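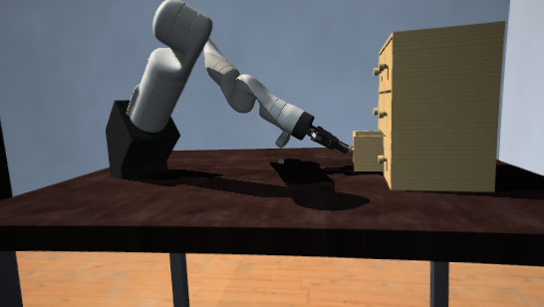 Tan cabinet on a dark brown tabletop.

June 10, 2023
By Larasati Chin

I have finally sorted out the kitchen cupboards. It took 4 evenings and I should have done it when we moved in last November.

The main trouble was the tall one next to the cooker. Everything we didn't have a place for ended up in there, so the flour was behind the lightbulbs and the lightbulbs were behind a fondue set. I took the whole lot out and put it on the floor, and then had to step over it to make tea.

My rule was that anything out of date went first. That got rid of more than I expected, including two jars of the same mustard and a bag of lentils that came with us from the old flat. Tins went on the bottom shelf after that, with the things we use every day at eye level. Baking things are on the top shelf. I bake perhaps twice a year, so I can fetch the steps.

I bought 5 storage tubs from Katora, the hardware shop by the station. They are plain and they stack, but the lids are stiff – Juwita can't get the rice one open without help. I may swap that one for a jar.

The doors needed work too. One had dropped and was rubbing on its neighbour. You can fix this with a screwdriver by turning the side screw on the hinge a little at a time and closing the door to check. Mine needed the top hinge moved and the bottom one left alone. The handles are the old ones, cleaned with washing-up liquid and a toothbrush.

I haven't done the cupboard under the sink. There is a slow drip from the waste pipe and Hafiz is going to look at it before I put anything back. For now the cleaning things are in a bucket in the hall.

The fondue set is free to anyone who wants it. It has all its forks.

Contact | © 2023 Larasati Chin | Back to top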